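Open day at the Dukberg test street - anyone else go?
Forum: Small Machines > Outdoor and Delivery > Trip reports

gravelpit
Posted Sep 20, 2025

Went to the Orkton open day out on the Dukberg estate this morning. Writing it up while I still remember it, because the last two threads on this company were mostly people quoting the brochure at each other.

Short version: it moves, it stops, I'm not sold.

Long version. You park by the gatehouse and get a sticker and a bottle of water. Then there's a talk in a tent, which ran long. The pitch is a walking courier that does the last stretch from a van to the door in places where the sidewalk is broken up, or stepped, or just used as parking. They kept saying "unstructured residential environment." I wrote it down each time until I got bored.

After the talk they split us into groups of 12 and walked us to the street. It's a real street, people live on it, I'll give them that. But it's also about the easiest real street you could find. Wide, concrete, hardly any slope. If I had to pick a road to make a legged robot look good I'd pick that one.

The run itself was one delivery, 70 meters, small parcel. An operator walked behind with a handset the whole way. I asked what the handset was for and was told "supervision." I asked whether it had been used during our run and was told they'd have to check the log. I asked if I could see the log. You can guess.

They had a tablet on a stand with the view from the robot and let us take stills off it. One from near the start:
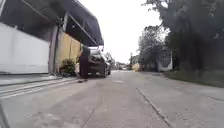
Robot's view up the street, parked car and curb on the left. Still from the visitor tablet.

My trouble is with what came next. The stated route was up the left side, along the raised strip by the house fronts. What it did was stay out in the road, go wide past the car, and come back in at the delivery house. The guide called this "choosing the efficient path." Fine, maybe. But the whole talk was about steps and curbs, and then we watched it avoid the curb until the last house, where there was a ramp.

Other gripes: the parcel was put on its back by hand and taken off by hand. The battery got swapped between groups. No price, "depends on fleet size."

Anyone in a later group see it do something harder?

tinroof_ed
I was in the group after lunch. I think you're being rough on it.

Ours went up the steps. Both of them, no fuss, at about the speed I'd do it carrying groceries. The operator had the handset hanging off his belt at that point and both hands free, I was looking for exactly that. So it can do it. I don't know why it picked the road for your lot.

Going wide of a parked car with a person standing next to it seems like good manners to me. Would you rather it squeezed by?

gravelpit
I'd rather it did the route they printed on the sheet, or stopped and waited, or told someone it was changing its mind. Any of those I could plan around. I do building deliveries for a living. If I send something up the sidewalk and it wanders into the road, that's a phone call I have to answer.

Good to hear about the steps though. Did they tell you beforehand it was going to do them?

tinroof_ed
Yes. Someone asked for it.

gravelpit
So it did the steps when asked to do the steps.

tinroof_ed
That's called a demonstration, yes.

Boonchu_fan
Full disclosure, I run two of the Boonchu wheeled units at a campus, so take this with salt. Looking at that still, mine would have done the same job up the middle of that road for a lot less money and wouldn't need a battery at lunch. Smooth slabs like that are wheel country. The legs only pay for themselves when you get to the curb, so if the curb is optional I don't see the case.

Also I can't tell from one picture, but that joint line running up the slabs would be the only thing on the whole road I'd want to watch a small caster go over. And even that looks thin.

oldmanlidar
The shade is what I'd ask about. You have a big dark awning over the left side and a bright blank sky in the middle. With cheap cameras the person by the car goes muddy in that light, dark clothes, dark car, dark awning. If the planner isn't sure what it's looking at over there, moving out to the open concrete is exactly what I would expect. That isn't "efficient," that's cautious. Different word, and I'd prefer they used it.

Did anyone ask what sensors it's carrying besides the camera?

gravelpit
Somebody did. "A full suite."

oldmanlidar
Ha. OK.

mrs_halfinch
I went with my son, who is 12, and we had a nice time, for whatever that's worth on here! The people were friendly, the water was cold, and he got to hold the spare leg. I don't know anything about planners. I noticed that it was a good deal louder than I thought it would be. Not awful, more like somebody dragging a suitcase with bad wheels, but if it came past my window at six in the morning I would have opinions.

He asked the guide what happens if a dog comes out. The guide said it stops. He asked what happens if the dog doesn't go away. She laughed and said good question and moved on to the next person, and he was a bit put out about it, and I think he was right to be.

tinroof_ed
The dog question is fair. I asked something close to it, about gates. They won't open gates. The customer leaves the gate open or comes out to the street. That knocks out half the houses around me.

Boonchu_fan
Same for mine to be honest. Nobody has a good answer on gates.

kettle9
Long time reader. I worked a trial for a different outfit, Drorard, which some of you will remember from the warehouse threads. I can't say much, but I can tell you how open days worked for us. We had a route that we liked. We walked it the evening before. If the light was bad on one side we used the other side. If a resident had parked somewhere awkward we'd go and ask them nicely. None of it felt like cheating at the time, we just wanted it to go smoothly in front of guests.

So I'd put very little weight on a single run in either direction, good or bad. What I'd want is the dull stuff. How many runs last month, how many times did a person take over, what was the longest stretch without one. They will have that. Whether they hand it over tells you plenty.

gravelpit
They had one number on a banner in the tent, 24 households signed up on that street and the next one over. I asked how many of those had had a delivery this month and the guide said the trial was "ramping." No takeover figures anywhere.

I did email after I got home. I asked for the numbers kettle9 lists, more or less, plus the noise level, which I'd forgotten until mrs_halfinch brought it up. I agree with her, it was loud. If they answer I'll post it here whole, including if it makes me look silly.

tinroof_ed
I'd bet they answer. They were pretty open with us about what it can't do. No rain heavier than a drizzle, no loose gravel, no stairs over nine steps. You don't hear that from people who are faking it.

gravelpit
We didn't get that list. Was it on a slide?

tinroof_ed
No, the engineer told us while we were walking back. Different guide from yours by the sound of it.

oldmanlidar
That bugs me more than the route does. Two groups, same day, different story depending on who walks you back. Put the limits on the sheet.

tinroof_ed
Can't argue with that one.

wetcement
Local here, I live a few streets over from the trial, not on it. They are polite, they wear vests, they move the thing out of your way if you have a stroller. I've seen it out maybe once a week since spring. I have never seen it without a person behind it. Make of that what you like. My neighbor calls it the world's slowest way to employ a guy to walk a box down the road.

It does handle the curbs. I've watched it go up and down the ones by the corner plenty of times, including one with a broken edge that I've tripped on myself. So the legs are real. I just don't know who is paying for this once the trial is over, and when I asked they gave me a sticker.

Boonchu_fan
The stickers are good quality though.

gravelpit
Mine's already peeling.

There's a second open day in November. The sheet says there will be a longer route with "mixed surfaces." I'm signed up. If anyone else is going, try and get in a different group from me so we can compare, and please ask your guide for the takeover count before the walk, when they aren't busy with the parcel.

mrs_halfinch
We'll be there. He is bringing the dog question back, in writing.

kettle9
Ask which side of the street they walked the night before, too.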